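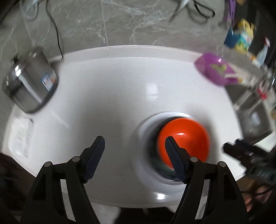 The round white table this May, with the orange-red ball at its ring and the cleaning shelf behind.

The Round Table Gets Its Top Back
By Maribeth Calimlim

Those of you who have been getting the Fumstead Home Letter for a while will remember that I promised, back when the weather was still miserable, to write something about tables. I don't mean buying them (I have bought exactly one in the last ten years and I'm not looking for another), I mean the way a table slowly turns into a shelf when you aren't paying attention. I kept putting it off, partly out of embarrassment at the state of my own, and then May came and the light got good and there was the dust, and so here we are.

Ours is round and white and shiny, and it came with us from the old apartment on Weser Street, where it was the only table we had and did everything. We ate on it, I did the bills on it, I cut out two sets of curtains on it and got chalk into my soup. When we moved it should have had an easier life. It went into the back room, on the grey marble floor, near the shelf where we keep the detergent and the spray and all of that, and I remember saying to my husband that it would be so nice to have a spare table for projects. Well! You know what a spare table is. A spare table is where the mail goes, and the jar you mean to return, and the lamp that needs a bulb.

I'll spare you the full list of what was on it at the worst point, but it did include a bag of potting soil, a coat, and three library books that I had already paid for.

What got me moving was a visit from my friend Ms. Shezi from the next block, who has a back room the same shape as mine and somehow seems to live in twice the space. I asked what she did. She told me she had no system at all and then described, over the next hour and a pot of tea, a very complete system. I have changed parts of it to suit us, so if it goes wrong at your house you should blame me.

The first part is that you start from the floor. I always used to start with the tabletop, that being the part I was ashamed of, and I'd move everything to the floor and then have two problems. She clears the floor first, then whatever is on the chairs, and only then touches the table. It took me 40 minutes to do the floor, which I thought was a scandal, until I found that half of what I'd picked up had a perfectly good home two rooms away.

The second part is to let the table have a few things that live there. I had been aiming for a bare table, the kind you see in catalogs, and I've done that before, and it lasts until supper. A bare surface is an invitation in my family. A table with a few settled things on it looks occupied, and people think twice. Ours has the steel appliance over on the left, with its cord, which used to be on the kitchen counter eating up all my chopping room. I was doubtful about moving it out there, and I did sulk a little over the walk, but the kitchen has been so much easier to wipe down that I've stopped complaining. I even left the little colored label on its side, after years of promising to soak it off. I've gotten fond of it.

Then there's the orange ball, or red, depending on who in this house you ask (we have had this conversation more than once and I'm not going to settle it in print). It has a white ring that it belongs with, and the two of them stay together on the tabletop. I had my doubts about letting a ball live on a table, since a ball's whole ambition is to be somewhere else, but a ring takes care of that nicely, and it's a cheerful bit of color on all that white. I'll go in there for the spray bottle with a head full of errands and see it shining away at me and feel a bit better about the errands.

The third part is the one I resisted, and it's the shelf. I had always treated the table and the shelf as separate jobs, and Ms. Shezi looked at me quite kindly and pointed out that everything on my table was something that hadn't fit on my shelf. So one evening after supper I took the whole cleaning department down and had a look at it. Oh my. I had been buying the same detergent every time I couldn't see the one I had. I had sponges from a previous administration. There was a bottle from Cururis, the little housewares shop by the bridge, that I had bought for cleaning the oven, and I had never opened it, and I have since changed ovens.

I gave myself 20 minutes for the shelf, with the kitchen timer going, and went over by 15, mostly because I stopped to read labels. If you try it, do the reading afterward with a cup of something.

Now we keep out only what we're using. The yellow and blue detergent box is where I can reach it, with the blue container to its left, and the spray bottle has its own spot over to the right so that it can be grabbed in a hurry by a person whose cat has been unwell. The purple tub with the yellow-green label has been allowed to stay too. I'd be lying if I said color had nothing to do with that. I know some people decant everything into matching jars, and I've admired those rooms, but I can find a purple tub in the dark with my glasses off, and I could never say that of a jar.

About cleaning the table itself, several of you wrote after the winter letter to ask what I use on a glossy white top, so I'll tell you, with the warning that I'm only speaking for mine. Warm water and a small squirt of dish soap on a soft cloth, wrung out well. Then a second cloth with plain water. Then a dry one, and this is where I used to get lazy, and where all my streaks came from. I go around the rim first and work in toward the middle, as a round table has a way of making you lose your place if you start in the center. I gave up on powders and scratchy pads some time ago after I dulled a patch on a different table that I still think about. For a ring left by a mug I lay the damp cloth flat over it and go do something else, and by the time I'm back it has usually thought better of it.

A glossy table does show everything, I'll grant you. Every fingerprint, every crumb, and in the afternoon every lamp and window gets a second copy of itself on the top. My sister thinks I should put a cloth over it. I tried that for a week, and the cloth slid, and what's more I noticed that things began to collect on it again almost at once. There's something about a patterned cloth that hides the first envelope, and once you've let the first envelope go by you have lost the afternoon. So the cloth went back into the drawer and I wipe a bit more often. It takes no time when there's so little to lift.

As for paper, I don't have a grand answer. I've tried trays, I've tried a basket, and I once tried a hanging thing with pockets that came down in the night and frightened all of us. What we do at the moment is that anything flat that lands on the table has until bedtime. At bedtime whoever is last up carries it off, to the desk or to the recycling. It works better than I expected and less well than I'd like, and there's usually something pale and rectangular over by the left edge when I come through in the morning. I've decided that one is a normal number.

Cords deserve a word too. I used to let them run wherever they pleased, and on a dark night with a basket on my hip I've paid for it. If you move an appliance to a table in the middle of things, please do look at where the cord crosses the floor before you settle on the spot. Walk the path you usually walk, with your arms full, and see where your feet go. We turned the table a little and scooted it over twice before I was happy. Being round, it never complained about which way it was facing.

I asked readers in the last letter for their own worst surfaces, and the replies were a joy. There was a piano that hadn't been opened since a niece's recital, and a chest freezer with so much stacked on its lid that the family had been quietly buying ice cream by the day. One of you has a treadmill, and I think we can all imagine the treadmill. I'm going to print a handful of these next time, without names, so please keep sending them, and do tell me what you found at the bottom. I'm especially interested in anything you had already replaced.

If you'd like to do a table along with me this month, pick the smallest one that bothers you. Do the floor around it, then the chairs, then the top, and then go and look at the nearest shelf with a suspicious eye. Keep out a few things you like the look of, and don't let anyone tell you they have to match.

Next month I mean to get to the drawer under the toaster, which my husband has asked me to describe as "a work in progress." Letters can go to the usual address, and if you're passing the house with a spare detergent box, please keep walking. We're fully supplied.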